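So I spent my Saturday reading an easement agreement. Living the dream!

Quick background: Bemora wants to run a buried power line across the back of our place, from the Dollix wind farm to the substation out on Stolier Road. 1,087 feet of it would be under our pasture.

The first offer was one page and a smile. The real document is 112 pages with the exhibits (I counted the maps, yes, the maps are where they get you).

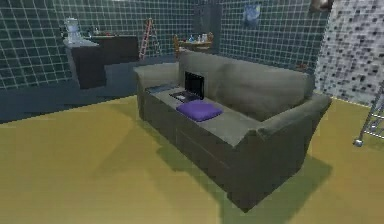 The part that bugs me most is the width. The letter says a permanent strip, and then Exhibit C adds a "temporary workspace" with no end date on it. I've been reading the thing on a gray sofa with the laptop open beside me and a purple cushion for company, and I still can't find where temporary stops. If yours has that phrase, ask for a date in writing.

Second thing - crop and fence damage. They'll pay once, at signing. But they can come back and dig any time there's a fault, and our neighbors over on the Kordestani tract got 2 visits in one year with the old line. You want payment each time they dig, plus topsoil put back on top where it belongs.

Third thing, and I almost missed it: they can assign the easement to anyone without telling us. Anyone! So I could be calling Bemora about a washed-out gate and Bemora could be long gone.

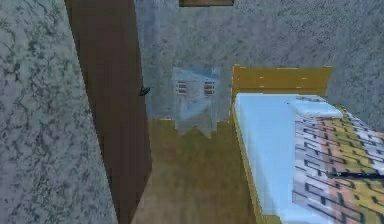 Door, wall, bit of floor.

Anyway, I'm sending back a list of changes and asking for a sit-down in January. Our lawyer wants the removal language fixed too, so the cable doesn't just stay down there forever once they're done with it.

If you've signed one of these for a collection line, what did you get them to change? Replies are open, and I've got plenty of coffee.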